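Demar Bed-Top Packaging Set – read me

Maintained at Lidbridge. Last revised Thu 22 March.

What the set covers

The Demar set is a collection of pictures of packaging and small wrapped goods of the sort that gather on a bed while someone is sorting through shopping: carrier bags, foam sleeves from fruit, sweet wrappers, snack packets and candy tubes. It holds 2,298 pictures from 96 sorting sessions. It was put together for people working on household waste, mainly to help with telling soft plastics apart when they are bunched up or tied round with a band.

The January version had 665 pictures and covered carrier bags only. Foam and sweet packaging were added afterwards, and the old bag labels were redone to match. Please don't mix the two versions.

Folders

bags – plastic carrier bags, flat, balled or tied
foam – mesh sleeves and nets
sweets – tubes, wrappers and snack packets
mixed – two or more of the above together
notes – one text file per session, with the sorter's remarks

Most of the pictures are in mixed. Two pictures, both taken over the same cat-print bedding:

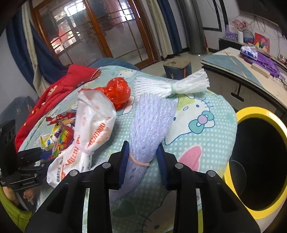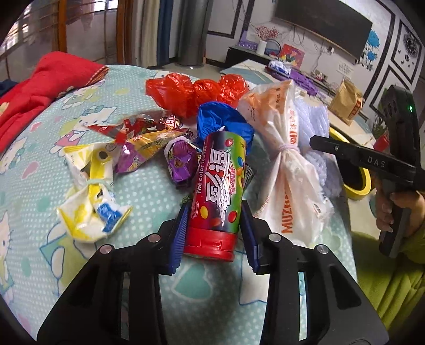 Labels

Each item gets one material label and one state label. The material labels are film, foam, rigid and unknown. The state labels are flat, crumpled, bunched and banded. An item held together by a rubber band or tie is always banded, even if it is crumpled as well. A candy tube counts as rigid whether or not the cap shows.

Bags are labelled by their main colour. Printed lettering is copied into the notes file only where it can be read without guessing. Chinese text is kept as it stands and is not translated.

Bedding, cushions and clothes carry no label. Patterned covers caused a good deal of trouble in the first round, when printed hearts and faces were marked as stickers – these have been taken out, but if you find one left over, send the session number.

Known gaps

Clear film is thin on the ground. Foam trays are missing altogether. The Tveit sessions have no notes files, and 30 of the pictures from Preratska carry a material label but no state label. They are listed in notes/missing.txt.

Sweet wrappers lying in a heap are labelled as one item unless a gap can be seen between them. This makes counts of wrappers unreliable and they should not be used as totals.

Changes

Second version: foam and sweets added, bag labels redone, "tied" renamed to "banded".
First version: bags only.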